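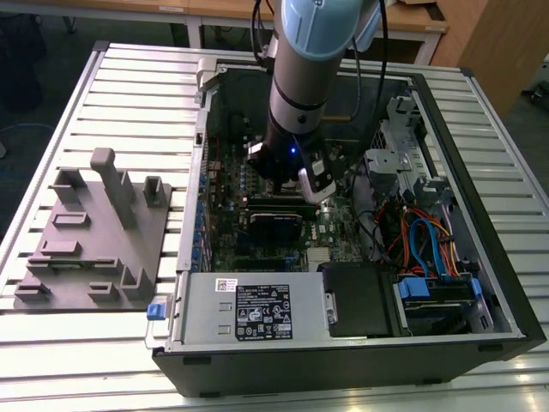

A Forer arm over an open Dell desktop tower, with a fixture plate on the bench at left.

Forer is a robotic disassembly kit for desktop computers, sold by the firm Prikix to repair shops, recyclers and schools. It consists of an arm, a two-finger gripper, a set of printed fixture plates and a software package called Pacheco. The arm is bought in from an outside supplier and may be swapped for another, a freedom that few buyers have used.

History

Prikix was founded by Arnaldo Guerreiro and Booker Hutchins, who had previously sold label printers. The first kit was shown in November at a trade fair in Fulevia, where it removed a memory module and then declined to let go of it. The version on general sale was released on 04/09/2018 with a new gripper and a thicker manual. Hutchins left the firm the following spring – on good terms, according to both men, who have not repeated the statement.

Design

The tower is laid on its side with the side panel off, and the arm works straight down into the case. Parts with a latch or a tab suit it best. Screws are left to the operator, as are cables, which the manual describes as "scenery." Fixture plates sit on the bench next to the computer and carry posts, slots and holders of different heights. Plate files come with the kit so that owners can print replacements, and most have needed to.

Pacheco holds profiles for 221 case layouts. A layout not on the list must be taught by hand, a job the manual puts at 19 minutes and owners' forums put higher.

Reception

Noel Espiritu, reviewing the kit for a repair newsletter, praised its patience and its gentle grip near the motherboard. He was cooler on speed: his test tower took 21 minutes, and he did the next one himself over coffee. Renato Evangelista, who runs a recycling yard, bought two kits and reported 3,706 drives removed in the first year. Complaints center on the price of spare finger pads, sold only in packs of eight.

See also

Fixture plate
Pacheco (software)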